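Bin liner

A bin liner is a bag, usually of thin plastic film, placed inside a rubbish bin to hold waste and keep the inside of the bin clean. Liners are used in homes, offices, schools, hotels and public places. In Australia the terms bin liner and bin bag are both common, while garbage bag tends to mean a larger and heavier bag that may be used without a bin. Kitchen tidy bag is an older name for the smallest sizes and is still printed on some packets.

Materials

Most household liners are made from polyethylene. High-density film is thin, crisp and noisy when handled, and is generally sold for light, dry waste. Low-density film is softer and stretches further before it tears, and is preferred for wet or heavy loads. Recycled film is widely used for black and dark green bags, where uneven colour in the raw material does not show.

Compostable liners are made from starch blends and certain polyesters. They are intended for food scraps collected by councils with an organics service. They have a limited shelf life and can weaken if stored somewhere warm or damp, or if left full for several days. A bag labelled degradable is not necessarily compostable, and many councils do not accept such bags in the green bin.

Paper liners are sold for bench-top caddies. A sheet or two of folded newspaper serves the same purpose and was the usual method in many households before plastic bags became cheap.

Sizes and fitting

Liners are sold by volume in litres, by flat width and length, or by a maker's own letter code. There is no single standard, and a bag that suits one bin of a given volume may be too narrow for another of the same volume with a wider mouth. For a round bin, the flat width of the bag needs to be at least half the distance around the rim. The length should cover the wall and half the base, with enough left over to fold outside.

The liner is opened, pushed down until it touches the base, and turned over the rim. Air trapped between the bag and the wall stops it from settling, and shows as a balloon of film in the middle of the bin. Some bins have small holes near the base to let this air out. Others have a separate ring that clamps the bag and hides the overhang. In bins without a ring, a loose bag tends to gather in folds at the rim, and may slip down when something heavy is dropped in. A knot tied in the slack on one side will take up the extra width.

Clear and opaque liners

Clear liners allow the contents to be checked without opening the bag. They are common in offices, railway stations and other places where waste is sorted or inspected. They also leave any printing on the inside of a bin in view. Opaque liners are more usual in kitchens and bathrooms, where privacy or appearance matters more.

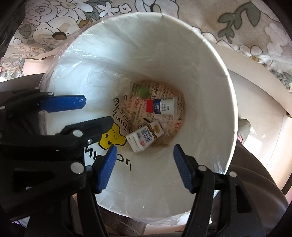 A white round bin with a clear plastic liner, holding a KFC wrapper, a small white bottle with a red cap and a drink carton.

Typical contents

The contents of a small indoor bin depend on the room. Bathroom bins receive tissues, cotton products and empty tubes. Bins beside a desk or bed receive paper, receipts and the packaging of food eaten away from the table, such as takeaway wrappers, small bottles and single-serve cartons. Packaging of this kind is light for its volume, and a small bin may be full to the rim while weighing very little.

Much of this waste falls into more than one category. Paper wrappers soiled with grease are refused by many paper recycling services. Beverage cartons are made of paperboard laminated with plastic, sometimes with a layer of aluminium foil, and are accepted in some districts and not in others. Small plastic bottles may be recyclable, although rules on whether the cap should be left on vary from one council to the next. Liquid left in bottles and cartons is a frequent cause of odour and of leaks at the bottom seam.

Seals and closures

Three types of bottom seal are in general use. The flat seal is a single straight weld, which is simple to make but leaves gaps at the corners of the bin and puts strain on the ends of the weld. The gusseted seal has the sides tucked in before welding, and opens to a roughly rectangular shape. The star seal is folded several times before welding, so that the base gathers to a point. It follows the shape of a round bin closely and is the least likely of the three to leak.

Closures include plain tops tied by hand, tie handles cut into the film, and drawstrings running through a hem. Drawstring bags cost more but are easier to lift when full — the string also grips the rim while the bag is in use.

Reuse of shopping bags

For many years supermarket carry bags were the most common liner for small bins in Australian homes. Restrictions on lightweight shopping bags, brought in by the states and territories at different times, reduced the supply, and sales of small packaged liners rose in some areas as a result. Bread bags, produce bags and the outer wrap from toilet paper are also used. A bin that holds only dry waste can be used unlined and rinsed when needed.

See also

Garbage bag
Kitchen caddy
Waste sorting
Wheelie bin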